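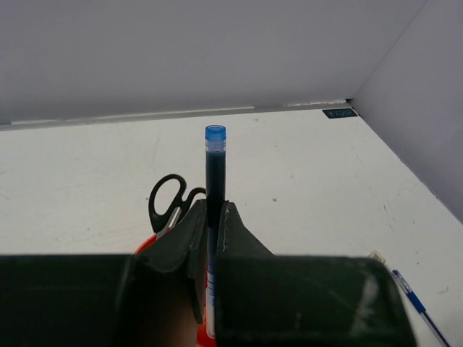

Who can come to the Tromon open day? Anyone over the age of 15 can walk in, and younger children are welcome with an adult.

Print this page
E-mail this page

BRILTESBRIDGE – Tromon will open its robotics workshop to the public in January, with demonstrations from 10 a.m. to 4 p.m. Admission is free.

Visitors will see robot arms handle desk supplies such as pens and scissors, a job the company uses to test its Zetetti control software. Staff will run the arms and take questions between sessions. Each session lasts 15 minutes and has room for 17 people.

"People ask us what the robots do all day, and mostly they pick things up and put them down," said Florencia Durán, workshop manager. "We would like them to come and watch."

Ximena Gaete, who leads software testing, will give a short talk at noon on how the arms are programmed. Seating for the talk is limited to 100.

The workshop is at 3392 Jacquet Road. Parking is behind the building, and the side entrance has a ramp. Bags larger than a backpack must be left at the front desk.

Print | E-mail to a friend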